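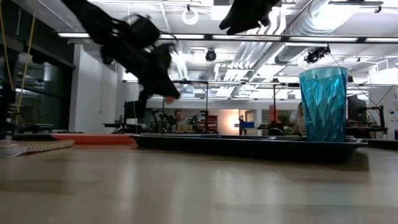

Mein erster Plastikbecher mit Rautenmuster war blau, und ich habe ihn mit sechs Jahren auf einem Campingplatz liegen lassen. Geheult habe ich bis zur Autobahn! Vielleicht erklärt das, warum ich heute an keinem Flohmarktstand vorbeikomme, auf dem irgendetwas Facettiertes in der Sonne glitzert. Glas ist schön und gut, aber Kunststoff hat diese besondere Farbe, wenn Licht durchfällt: an der einen Stelle fast türkis, zwei Fingerbreit weiter tiefblau. Dafür räume ich gern ein Regalbrett frei (mein Mann sagt: drei).

Lange war das eine eher peinliche Leidenschaft. Plastikgeschirr, das war Kindergeburtstag, Balkon, Freibad. Inzwischen steht es wieder auf gedeckten Tischen, und zwar auf richtigen, mit Stoffservietten und gutem Wein. Im Laden von Haltwood, wo ich an einem Samstag eigentlich bloß eine Schneidelampe abholen wollte, war ein ganzer Tisch damit eingedeckt. Ich bin mit vier Bechern und ohne Lampe nach Hause gefahren.

Was ich bei dem Tisch begriffen habe: Der Becher braucht einen ruhigen Nachbarn. Auf einer gemusterten Decke geht die Raute unter, da flimmert alles. Auf hellem Holz dagegen, neben einem flachen dunklen Tablett, sieht selbst ein einzelner blauer Becher nach Absicht aus. Seitdem liegt bei mir zu Hause ein schwarzes Tablett von Niteck, lang und schmal, mit einem Rand, der so niedrig ist, dass man ihn beim Tragen verflucht. Zwanzig Euro hat es gekostet, und ich benutze es jeden Tag. Morgens stehen Kaffee und Marmelade drauf, abends die Fernbedienung, die Brille und das, was ich noch wegräumen wollte.

Ein bisschen Farbe darf trotzdem sein. Ich schwöre auf Orangerot, als Matte oder Platzset, gern ein Stück versetzt neben dem Tablett und bitte nicht darunter! Blau und Orangerot, das hat meine Kunstlehrerin damals Komplementärkontrast genannt und mir trotzdem eine Vier gegeben. Auf dem Tisch funktioniert es wunderbar, solange das Orange flach liegen bleibt und das Blau in die Höhe darf.

Und dann die Sache mit dem Notizbuch. Bei uns liegt immer eins auf dem Esstisch, Spiralbindung, weißer Deckel, weil da Einkaufszettel, Rezepte und die Spielstände vom Kniffel hineinkommen. Der Rekord liegt übrigens bei 900 Punkten über drei Partien, er ist nicht von mir. Früher habe ich das Heft vor jedem Besuch hektisch in die Schublade gestopft. Jetzt bleibt es liegen. Ein Tisch, an dem gelebt wird, darf auch danach aussehen, und Gäste blättern sowieso am liebsten in fremden Einkaufszetteln.

Noch etwas Praktisches, denn danach werde ich immer gefragt: Meine Becher kommen mir nicht in die Spülmaschine. Von der ersten Generation, noch von Derkach, sind mir zwei darin milchig geworden, und trüb verliert so ein Muster seinen ganzen Witz. Lauwarmes Wasser, weicher Schwamm, kopfüber aufs Geschirrtuch, fertig. Bei Zitronenwasser mit Minze macht das Blau am meisten her. Rotwein würde ich lassen, der wird darin grau wie eine Pfütze.

Im Dezember stelle ich Lichterketten hinein, die kleinen mit Batterie. Mein Mann findet das scheußlich. Die drei Regalbretter sind jedenfalls voll, und am Samstag ist wieder Flohmarkt.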